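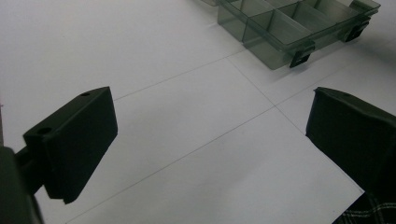 The owner of Candodden told us at our first meeting that she did not need another spreadsheet, she needed to know in March whether she could pay her suppliers in April. Most of what follows came out of that remark. We had planned a project on choosing bookkeeping software for a small firm and changed it to one on cash forecasting and late payment.

Student project report, Small Business Accounting module
Author: R. Tamošiūnaitė

1. Background

Candodden is a small firm in Branville that repairs and resells catering equipment. It has four staff. The books are kept by the owner in the evenings and passed to an outside accountant once a year. Sales are split between walk-in customers, who pay by card, and trade customers, who are invoiced on 30-day terms. The largest trade customer is Serham, a café chain.

The firm was making a profit on paper but had gone into its overdraft in three of the previous six months.

2. Aim

To find out why the bank balance and the profit figure moved in different directions, and to produce a simple forecast the owner could update herself.

3. Method

We were given the sales ledger, the purchase ledger and the bank statements for six months. There were 67 trade invoices in that time. For each one we wrote down the date it was raised, the date it was due and the date the money reached the bank. We then did the same for supplier bills over £1,000, as smaller ones were mostly paid by card on the day.

Two invoices had been entered twice under different numbers. We took the duplicates out before working out any averages, and the 67 does not include them.

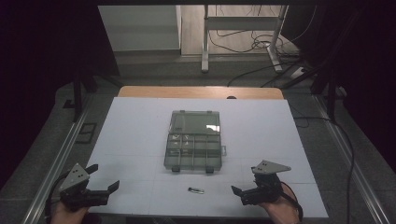 The purchase ledger took longer than the sales ledger. Some bills had been filed by supplier and others by month, and delivery notes were mixed in with both. We put everything into date order first and only then started entering figures. This used up most of the second week, which we had set aside for the forecast.

4. Findings

Trade customers paid on average 16 days after the due date. Serham was later than the rest, but its invoices were also raised later. Jobs finished early in a month were often not invoiced until the end of it, so the firm was waiting for money it had not yet asked for.

Suppliers, on the other hand, were paid as soon as the bill arrived, even where the terms allowed 30 days. The lowest point in the six months was an overdraft of £2,627. In that same week the firm paid two bills that were not due until the following month.

5. Forecast

The forecast is one sheet covering 13 weeks. Money in is entered in the week it is expected, using the customer's past record and not the date on the invoice. VAT and wages have their own lines. The owner tried it for three weeks and asked us to add a line for her own drawings, which we had left out.

6. Recommendations

Invoice each job on the day it is finished.
Pay suppliers on the due date unless there is a discount for paying early.
Send a reminder one week before a trade invoice falls due.
Update the forecast weekly from the bank statement.

7. Limits of the work

Six months does not cover a full year, and the summer is said to be the busy period. We did not look at stock, although old stock probably ties up cash as well. The averages are also affected by one disputed invoice that was paid very late. We left it in.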